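4.2 The living room as a sorting place

Readers who have followed the study this far will remember that we began with the laundry itself: where it piles up, who carries it, and how long it sits before it is put away. In this section we turn to the room that most of our households ended up talking about, whether we asked them to or not, and that was the living room. Of the 353 households who kept a tidying diary for us, a good many told us that the laundry room was only where the washing got done. The sorting, the folding and the long waiting in between happened somewhere softer, generally with the television on.

We had not planned for this. Our first diary form, drawn up in October, had a tick box for the bedroom, one for the laundry and one for "other", and the "other" box came back so full of small handwriting that we had to redesign the page. (We are grateful to the diary keepers for their patience, and for writing up the margins when the lines ran out.) The revised form asked people to name the surface they used first, and then the surface the clothes had moved to by bedtime. The 2,842 entries we discuss here all come from that second form.

Sofas came up again and again. A long sofa behaves very much like a table with a back on it. It is the right height for someone standing with a basket at their feet, it is forgiving if a pile slumps, and its cushions divide it into ready-made bays. Several diary keepers in the Clarenero flats, where the rooms are compact and a full dining table is a luxury, described giving each member of the family a cushion. One wrote that her youngest could find his socks at once if they were on "his grey square", and would not look for them anywhere else in the flat. The sectional in Figure 3, with its pale grey seats and mustard-yellow back, is a layout we came to know well: three cushions in a row along one wall, a stretch of bare floor alongside, and a low TV cabinet across the room.

The cabinet deserves a word too, as it plays the opposite part. Where the sofa takes things in for an hour or two, the top of a low cabinet tends to keep them. In this room it holds a keyboard, a mouse, a little colourful figurine and a small security camera, and there are dark cables in the open shelf beside the two mint-green drawers. We coded surfaces like this one as "settled", meaning that the objects on them were left out of the evening tidy in most entries. People tidied around them quite happily. When we asked about it in interviews, the usual answer was that those things were already where they lived.
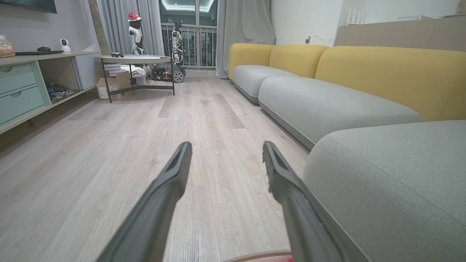 4.3 The basket on the floor

If the sofa is the sorting table, the basket is the thing that makes the system move, and we found ourselves growing rather fond of baskets as the coding went on. Eugeniusz Witkowska, who read and coded the larger share of the Anport diaries, first suggested that we treat the basket as a place in its own right and stop recording it merely as a way of getting clothes from one place to another. It was a good suggestion and it changed our figures considerably. In 600 entries the basket turned out to be the last stop of the day, with clean clothes left folded inside it and dressed from directly the next morning.

We distinguish between three states, which the diary keepers were asked to note in their own words and which we then grouped. A basket may be "in use", with washing going in or coming out. It may be "parked", holding clothes that are finished with for the evening. Or it may be "waiting", out on the floor with nothing in it to sort, usually because somebody means to go round the house and gather things up. The waiting basket was the one most often left out of the early diaries. Once we had a word for it, people began to mention it freely — one household in Rawat recorded it on 6 evenings in a row, and added a rueful little note to the last of them.

The kind of basket matters more than we first supposed. Soft bags were said to be easier on the stairs but a nuisance to sort into, as they fold shut just when both hands are full. Stiff-sided baskets stay open. The one in Figure 3 is of the stiff kind, an off-white plastic body with rows of small rectangular holes, a brown woven-look rim and a white handle on either side, and inside it a flat white sheet or lining covers the bottom. Linings were mentioned by a fair few of our diary keepers, who liked them for keeping small socks from poking out through the holes and for saving fine knits from catching.

Floors came into it as well. On carpet, a full basket was nearly always lifted. On smooth floors such as the wood-grain one here, people told us they nudged it along with a foot while they worked down the length of the sofa, cushion by cushion, and several were a bit sheepish about admitting it. We see nothing to be sheepish about. It spares the back, and it keeps the basket within reach of whichever pile is being made. 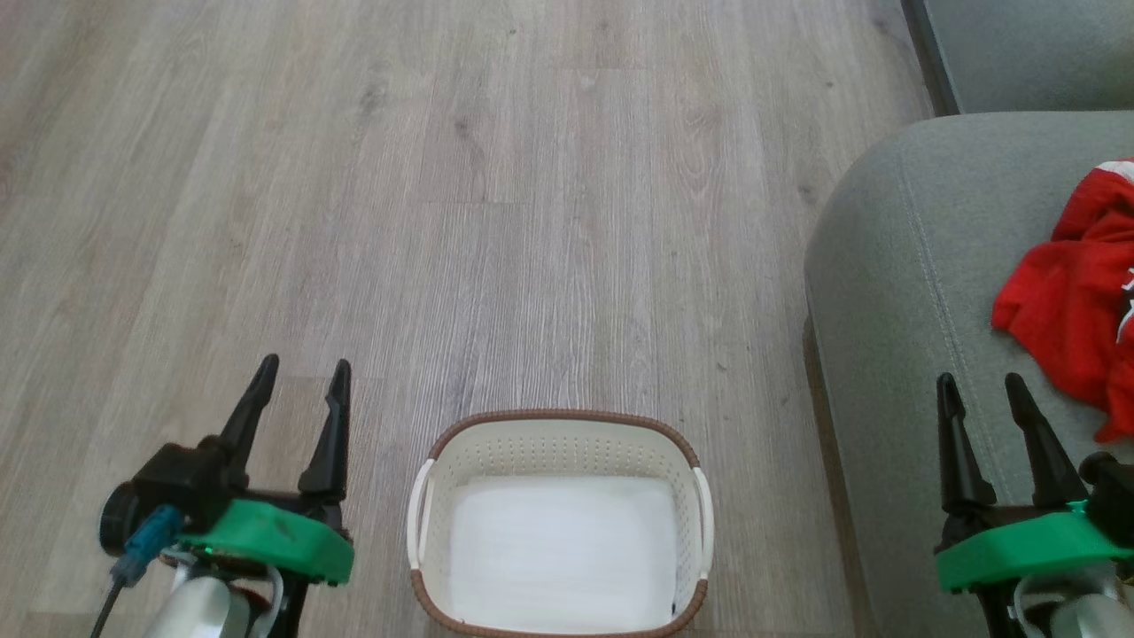
Figure 3. Living room used for laundry sorting: the sofa and low cabinet (first view) and the lined basket on the floor (second view).

Taken together, the diaries suggest that the distance between basket and sofa is worth recording in any future work of this kind. Where the basket stood within arm's reach of the first cushion, keepers tended to describe sorting as one job, done in one go. Where it stood across the room, or out in the hall, they more often wrote of it as something they came back to, and the clothes were more likely to spend the night on the furniture. We would not want to lean on this too heavily, as the form asked for distance only in words ("beside me", "over by the door") and one person's "beside" may well be another's "over by". A follow-up diary with the Drosusus households will ask for paces instead, and we take up its design in Section 5.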